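Print this article | E-mail to a friend

Council's new bin app promises plenty, explains little

By staff reporter
April

Trirside households will be asked to give up their printed waste calendar from next month and rely on a phone app instead, under a plan Posville council has described as a saving for everybody. Whose saving, and how big, is harder to pin down.

The app is called Lotis. It will tell residents which bin goes out and when, send a reminder at 6 pm the evening before, and let them book a hard rubbish pickup without ringing the depot. The calendar, which has gone on fridges in the district for 30 years, will no longer be posted out. Anyone who still wants one can print it at home or pick up a copy at the Pangaribuan Street service centre during business hours.

A trial in Trirside over summer is the main evidence offered in favour. According to the council's summary, 3347 households were invited to take part and the response was "overwhelmingly positive". The summary runs to 2 pages. It doesn't say how many of those households downloaded the app, how many kept using it once the trial was over, or what they were asked. A positive response from everyone who replied could mean nearly the whole suburb or a dozen keen people with new phones.

We asked for the survey questions and the number of replies. The council's communications office said the material was being finalised and would be released "in due course". We asked again last week and got the same sentence.

The savings figure has its own problems. The summary counts the full cost of printing and posting the calendar as money saved, but leaves out what Lotis will cost to run after the first year. Licence fees are listed as commercial in confidence. So is the length of the contract. Ratepayers are being told they come out ahead on a sum where one side has been blacked out.

There is also the matter of who gets left behind. Mobile reception in the gullies on the eastern side of Trirside is poor, as anybody who has tried to make a call from the footy ground will know, and a reminder that turns up after the truck has been and gone isn't worth a great deal. Plenty of older residents don't own a smartphone. The council's answer is the service centre, but the bus to Pangaribuan Street was cut back last winter and the centre shuts at lunchtime.

None of this makes the app a bad idea. Missed collections are a nuisance, the depot phone line is often engaged, and booking a hard rubbish pickup online would suit a lot of working families. Other districts have brought in something similar and kept the paper version going alongside it. Posville says it looked at that option and found it "did not align with the program's objectives". It has not published the objectives either.

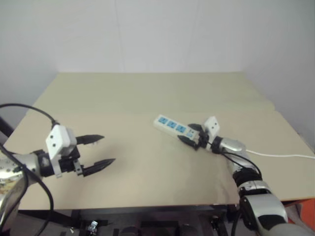 Contamination is the other selling point. The council says reminders and a sorting guide in the app will mean cleaner recycling, with less of it ending up in landfill. That may be so, but no contamination rate was recorded in Trirside before the trial began, so there is nothing to measure the result against. A fall will be claimed, no doubt – from a starting point that was never written down.

The plan goes to the full council meeting later this month, where it is expected to pass without much debate. Submissions can be made in writing or through the council website until noon on the day of the meeting. Paper forms are available at the service centre.

Print this article | E-mail to a friend

Related items
Depot phone line wait times still climbing
Pangaribuan Street bus: what was cut and when
Green waste fees to rise again
Letters: Keep the calendar on the fridge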